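**板块:店铺与后厨 › 设备讨论**

# 擦台面、收托盘这种活,机器现在到底能不能干?

**泡菜坛子**(楼主)

我们在 Breltcombe 开一家小食堂,店名叫 Tô,中午那一阵最忙,平时座位也坐得比较满。最近请不到收餐的人,来的做几天就走。有家叫 Walix 的公司来谈过,说他们的机械臂可以装在收餐台旁边,负责把不锈钢托盘推回轨道、擦台面、把掉在台上的筷子勺子捡走。

我去看过一次演示。托盘推得还可以,捡勺子捡起来两次,第三次滑掉了。擦台面没有演示,说是下个版本的功能。

想问几个问题:

1. 有没有人真的在店里用过这类东西?
2. 擦台面这件事,难在哪里?我看扫地机都做了这么多年了。
3. 如果只让它做一件事,做哪件最划算?

不用劝我涨工资,已经涨过了。

---

**老秤砣**

没在食堂用过,在车间用过,说说我的看法。

我们是做小五金的,有一条线用机械臂上下料。它能干,前提是料盘每次都摆在同一个地方,误差不能大。料盘歪一点它就停。后来我们自己焊了个定位框,问题才少了。

你那个收餐台,客人放托盘是随手一放的,横着竖着都有,上面还叠碗。跟我们的料盘完全两回事。我的意见是现在别买。

---

**Hanna Karpenko**

不同意楼上说得这么绝对。

我管过一个学校食堂的后厨,试用过 Nomo 的设备,试了一个学期,九月开学装的。它只做一件事:把空托盘从传送口拿下来,码到架子上。我们统计过一段时间,2,046 个托盘,要人去处理的不到 100 个,多数是托盘底下粘了餐巾纸。

对我们来说是够用的。省下来的人手去洗锅了。

但它只码空托盘。碗筷还是学生自己倒、自己分。要是让它连碗一起收,我估计当天就得关机。

---

**泡菜坛子**(楼主)

@Hanna Karpenko 那它坏过吗?修一次多久?

---

**Hanna Karpenko**

坏过两回。一回是后厨太潮,有个传感器进了水汽,等配件等了一个多星期。另一回是值班的人拿高压水枪冲地,冲到了底座。后面这个算我们自己的问题。

没坏的时候每天收工要擦一遍,关节缝里会积油。这一点卖家一般不会主动讲,你去问 Walix,让他们写进报价单,谁擦,用什么擦,多久换一次护套。

---

**半夜补货员**

我说点扫兴的。

楼主第二个问题,为什么擦台面难。扫地机只管从地上过一遍,漏一块第二天还会再扫。台面不一样,客人马上要用,漏一块就是脏。而且擦是要用力的,力小了酱汁擦不掉,力大了抹布卷起来,或者把桌上的调料瓶推下去。

人擦桌子的时候手上是有数的,碰到干掉的饭粒会自动多蹭两下。机器要么装力传感器,要么就按固定路线来回走。固定路线我见过,商场里有一台,擦完桌面上一道一道的水印,后面跟着一个阿姨拿干布再擦一遍。那阿姨的工资照发。

---

**老秤砣**

哈哈,我们车间也有一个跟着机器走的师傅。

---

**青石板**

楼上两位说的是前几年的东西吧。现在有带手指的了,跟以前那种夹子不一样,能捏,能拨。我在展会上看过叠毛巾,从一堆里拎出来,找角,对折,再对折。慢是慢,一条要好几分钟,但是叠出来是平的。

技术在走,不能拿商场那台去判死刑。

---

**半夜补货员**

一条要好几分钟,你自己家里一百条毛巾你等不等?

展会上毛巾都是同一种颜色、同一个尺寸,灯光也是打好的。楼主问的是他店里,中午,油的,湿的,有小孩在旁边跑。

---

**青石板**

我没说楼主现在就该买。我说的是“能不能干”和“值不值得买”是两个问题。标题问的是能不能。

慢也不一定是缺点。晚上关门以后没人等它,从九点擦到天亮也行。

---

**老秤砣**

晚上没人看着,你敢开?万一把水龙头蹭开了呢。我们车间规定,没人在场不能通电,保险公司也是这么要求的。

---

**泡菜坛子**(楼主)

夜里开我也不敢,楼上还住着房东。

补充一下报价的情况。Walix 给的是租的方案,首付之外按月收。他们说一个月“处理量”在 1,000 次以内不另外加钱,超过以后按次算。我问什么叫一次,对方说机械臂完成一个动作算一次。推一个托盘是一次,捡一把勺子也是一次。

我们中午一顿大概就有 200 个托盘。

---

**Hanna Karpenko**

那你不到一个星期就用完了。这个合同不要签。

跟他们谈包月,不限次数。Nomo 当时给我们的就是包月,停机超过两天按天扣钱,这一条很管用,等配件那一个多星期我们没付钱。

---

**锅铲不生锈**

路过说一句家里的事。我妈手不好,我一直想给她弄个能洗碗、收碗的。洗碗机买了,洗是洗得干净,可是碗要放进去,要拿出来,要放回吊柜,恰恰是她做不了的那几步。

所以我觉得大家讨论的“会不会擦”“会不会洗”不是重点,重点是中间拿来拿去那一段。那一段要是有机器能做,慢一点我也买。现在好像没有能放心放在老人身边的,有知道的请告诉我。

---

**半夜补货员**

@锅铲不生锈 没有。别买网上那种桌面小机械臂,力气连一只汤碗都端不住,我拆过。

你可以先把吊柜里常用的碗挪到台面以下,抽屉式的,里面装分隔。我家老人就是这么改的,木工半天就做完了。

---

**青石板**

@锅铲不生锈 同意上面那位,难得一次。

---

**泡菜坛子**(楼主)

谢谢大家,我整理一下我的想法,不对的请指出。

- 擦台面先不考虑机器,继续用人。
- 托盘这一件事可以考虑,但要改收餐口,让客人只能从一个方向放进来。可能得加导轨。
- 合同要包月,要写停机扣款,要写清洁由谁做。
- 勺子筷子在收餐口前面加一个投放孔,让客人自己投。

改收餐口的钱我还没算。店里台面是前年新换的,白色石英石,不太想动。

---

**老秤砣**

第二条我赞成。你把口子改好以后,先别租机器,用人试一个月。我猜改完以后一个人就够了,机器那笔钱可以省下来。

我们那个定位框就是这样,焊好以后人上料也快了不少。当时老板还后悔机械臂买早了。

---

**Hanna Karpenko**

这次同意老秤砣。先改台子。

另外提醒一点,台面选哪种材料要提前问设备商。我认识一个做现场调试的,Roksolana Zakharchenko,她在这个论坛有号,我去叫她来看看。她调过带手指的,比我们几个讲得准。

---

**半夜补货员**

来个懂的也好。我想听听反光的问题到底解决没有。不锈钢托盘加亮面台子,我见过的几台都认不准边。

---
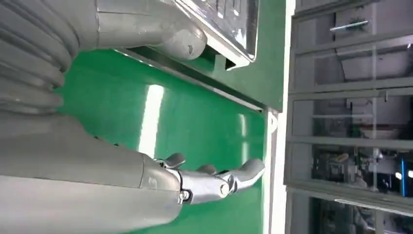

**Roksolana Zakharchenko** | 现场调试 | 发表于 2023年6月3日

Hanna 叫我来的,前面的都看了。

直接说反光。台面是亮面的绿色,灯照下来中间就是一条长长的白光,旁边的不锈钢盘也在反光,手指本身又是金属的。几样东西凑在一起,单靠一个摄像头去找边,容易把光带当成边缘,或者把真的边缘漏掉。解决是能解决,常见的办法是换角度多看几次,或者加深度相机,再不行就把灯换成带柔光罩的。最后一种最便宜,我一般先建议客户换灯。楼主的白色石英石如果是抛光的,也会有这个问题,哑光的好很多。

再说手指。金属手指去捏薄的、贴着台面的东西,比如勺子柄,接触面太小,容易滑,楼主看到第三次滑掉不奇怪。指尖加一层软垫会好一些,但软垫沾了油又滑,得经常换。要问 Walix 软垫是不是耗材,单价多少。

关节外面有没有护套也要看。带褶的那种能挡飞溅,可是褶里面会藏脏东西,后厨用的话,每天收工要拉开擦。Hanna 讲的积油就是这一类位置。

回答标题。推托盘、码托盘,现在能干。从台面上捡单件餐具,能干,成功率看餐具和灯光,我不会给客户写保证。擦台面,我手上没有一个客户敢让它单独擦的,都要人再看一遍。半夜补货员说的水印我也见过,多半是抹布太湿加上压力不均。青石板说的叠毛巾我没调过,不评论。

收餐口按楼主那个改法可以。导轨的槽口不要太深,米粒掉进去不好抠。尺寸定了以后可以发上来,我帮着看一眼臂展够不够。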